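Rapport d'avancement n° 5 — Reconstitution du retrait glaciaire et de l'ennoiement postglaciaire, secteur de Trurnavgate

Version transmise au bailleur le 2023-06-24. Annule la note intermédiaire d'avril.

## 1. Rappel du périmètre

Le projet vise à contraindre la chronologie du retrait de la marge glaciaire dans le chenal de Trurnavgate, puis la vitesse de transgression marine sur les dépôts abandonnés. Il combine sismique réflexion à très haute résolution, carottage gravitaire et modélisation de l'ajustement isostatique. Le présent rapport couvre les lots 2 (acquisition), 3 (analyses sédimentologiques) et 4 (modélisation). Le lot 1 est clos.

## 2. Acquisition (lot 2)

La seconde campagne a été conduite depuis la base de Dustbridge. Le plan prévoyait 200 km de profils ; tous ont été acquis, mais 44 km présentent un rapport signal sur bruit insuffisant sous le premier réflecteur continu, du fait de l'état de mer. Ces lignes restent exploitables pour la bathymétrie et pour le toit du diamicton. Elles ne le sont pas pour la géométrie interne des corps morainiques.

Les carottes ont été prélevées sur les cibles définies à partir des profils de la première campagne. Deux sites du flanc nord ont été abandonnés après refus de pénétration sur un niveau grossier. Ils ont été remplacés par un site unique, décalé vers l'axe du chenal, où la couverture de boue marine est plus épaisse.

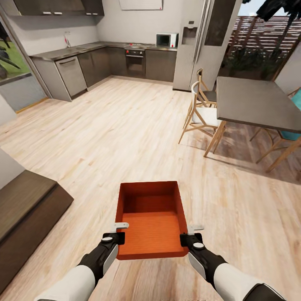
*Fig. 1 — Bac orange sans couvercle, tenu de niveau par deux bras (rendu de simulation).*

## 3. Analyses sédimentologiques (lot 3)

L'ouverture et la description des carottes sont achevées. Trois unités lithologiques sont reconnues sur l'ensemble du secteur :

- **U1** : diamicton massif surconsolidé, interprété comme un till sous-glaciaire ;
- **U2** : silts laminés à clastes dispersés, attribués à un milieu glaciomarin proximal ;
- **U3** : boues bioturbées à faune marine, postérieures à l'ennoiement.

Le contact U1/U2 est net partout où il a été recoupé. Le contact U2/U3 est progressif dans l'axe du chenal et érosif sur les marges, ce qui limite la portée des âges obtenus à cet endroit : ils ne fournissent qu'une borne minimale pour la fin de la sédimentation glaciomarine.

Sur les 75 échantillons retenus pour datation au radiocarbone, 44 ont été traités. Les autres attendent un créneau de mesure.

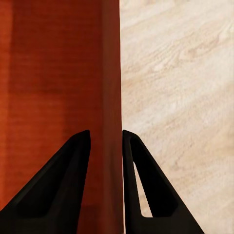 La correction d'âge réservoir demeure la principale source d'incertitude. Nous appliquons pour l'instant une valeur régionale constante, en sachant qu'elle sous-estime probablement l'écart pendant les phases de forte décharge d'eau de fonte. Une analyse de sensibilité sera jointe au prochain rapport — elle suppose que la série complète soit disponible.

## 4. Modélisation (lot 4)

Le modèle Khoo a été installé sur le calculateur du site de Namen et vérifié sur les cas analytiques de référence. Le maillage initial, trop lâche au droit du seuil de Trurnavgate, a été raffiné. Le temps de calcul augmente en proportion, sans dépasser l'allocation accordée.

Les premières simulations reproduisent l'ordre des étapes du retrait, mais placent la stabilisation de la marge trop en amont par rapport aux moraines cartographiées. Deux hypothèses sont à l'étude :

1. un frottement basal trop faible sur le substrat rocheux du seuil ;
2. une courbe de niveau marin relatif trop haute en début de séquence, qui favorise un vêlage précoce.

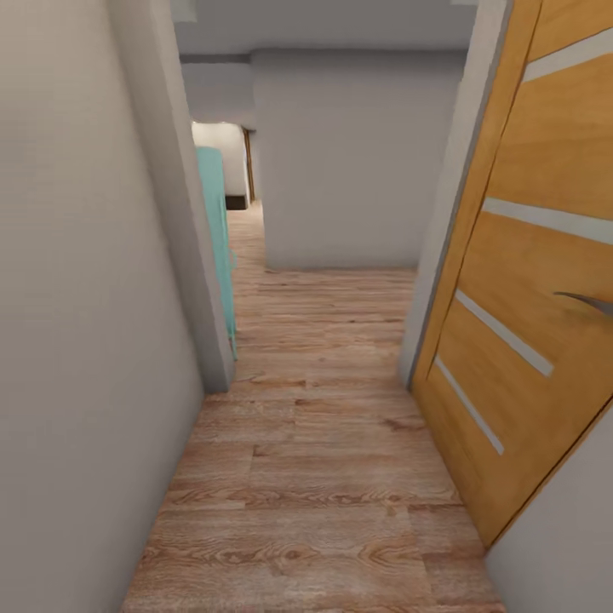 ## 5. Écarts et risques

| Lot | État | Écart |
|---|---|---|
| 2 | Terminé | Qualité réduite sur une partie des profils |
| 3 | En cours | Datations en retard sur le calendrier |
| 4 | En cours | Aucun |

Le retard du lot 3 n'affecte pas le budget. Il repousse en revanche la livraison du modèle d'âge, dont dépend le calage final du lot 4. Un calage provisoire sur les seules dates disponibles est possible — il devrait être repris ensuite.

## 6. Travaux de la période suivante

- Achever les datations et la calibration.
- Retraiter les lignes bruitées avec un filtre adaptatif.
- Tester séparément les deux hypothèses du lot 4.
- Déposer les profils validés et les descriptions de carottes dans l'archive du projet.

Aucune modification de l'enveloppe n'est demandée. L'accord du bailleur est sollicité pour reporter sur le lot 3 le reliquat des journées de navire du lot 2.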